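The night ferry to Thampi

I had wanted to see Thampi since I was 16, and now I was finally going! The ferry left Mandico after dark, all its lamps lit, and I stood at the rail with my collar up and a bag of hot chestnuts in my hand and thought that I had never been so happy to be so cold.

My grandmother was born on that island. She used to say that the wind there had a name, Teveo, and that it came down off the hill each October and knocked on every door in turn. As a child I believed it completely. (I still did, a little, out there on the black water with the whole deck humming under my shoes.)

Her old house was the last one on the lane, number 87, and the key turned the first time. What a place! Blue doors, a stove as big as a pony, windows that rattled like teeth. She had left boxes in every room, and I went from one to the next like a kid on a birthday, pulling out maps and buttons and letters tied with kitchen string.

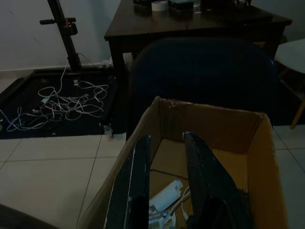
*An open box, and a white thing lying at the bottom.*

I read until the lamp burned low. The letters were full of weather and soup and dancing – so much dancing! – and in one of them she had written down the way up the hill, all 333 steps, with a note on where to stop and breathe.

Then came the knock.

Three soft taps, a pause, and three more. I ran down the hall in my socks and threw the door wide open. The lane was bare, the grass lay flat, and a great warm gust went past me into the kitchen and set every cup on its hook ringing.

"Come in," I said, laughing, and put the kettle on.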